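Chapter 6
Who Decides What Is Taught?

Every school teaches from some kind of list. It may be a long printed document from a ministry, or a few pages agreed by the heads of department. This chapter looks at how such lists are made, who has a say in them, and what happens when people disagree.

We begin with a case. On Friday, March 1, 2019, the education authority in Jesham published a draft history syllabus for pupils in their first three years of secondary school. The draft ran to 600 pages, including reading lists. Schools were given until the end of the summer term to comment.

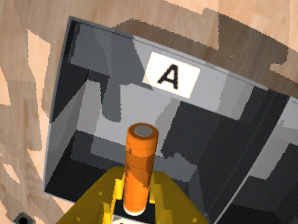
Most of the early replies came from teachers, and most were about time. The draft set out more topics than could be fitted into two lessons a week. Later replies were of another sort. Families from the river districts pointed out that the flooding of the Grakalholm valley, which had forced their grandparents to move, was covered in a single paragraph. The building of the dam itself had a unit of its own.

By December the authority had received 3000 written comments. It withdrew the unit on the dam and asked a panel led by Imtiaz Gunawardena, a former history teacher, to write a new one. The panel's version used letters and interviews from the displaced villages alongside the engineers' reports. Some teachers in Cesow thought it too difficult for younger pupils, and it was shortened before schools received it.
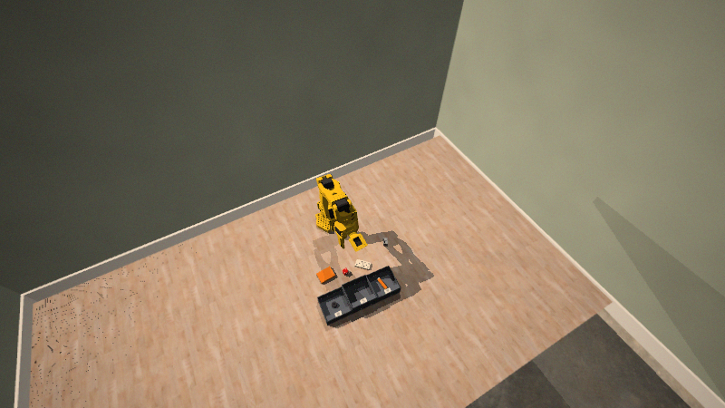

6.1 Syllabus, curriculum and textbook

These three words are often used as if they meant the same thing. In this book a syllabus is the list of topics for one subject. A curriculum is the whole plan of study, covering all subjects and the hours given to each. A textbook is one way of teaching a syllabus, and a school may use several or none.

The difference matters in disputes. In Jesham the complaints were about the syllabus, but many parents had seen only the Vidmar textbook, a much older work, and wrote to its publisher by mistake. 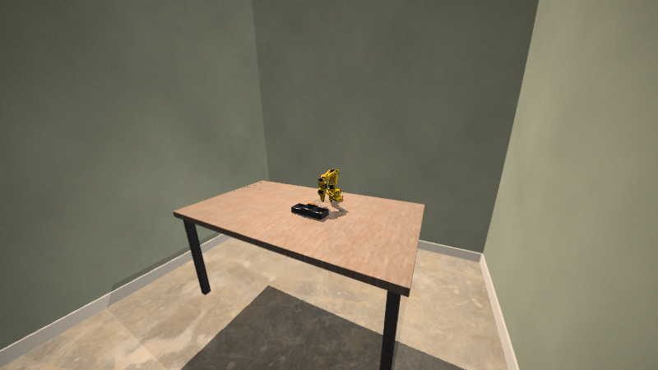
Figure 6.3 Table in the corner of a room

As you read the next section, keep a note of who is able to change each of the three, and how long a change is likely to take.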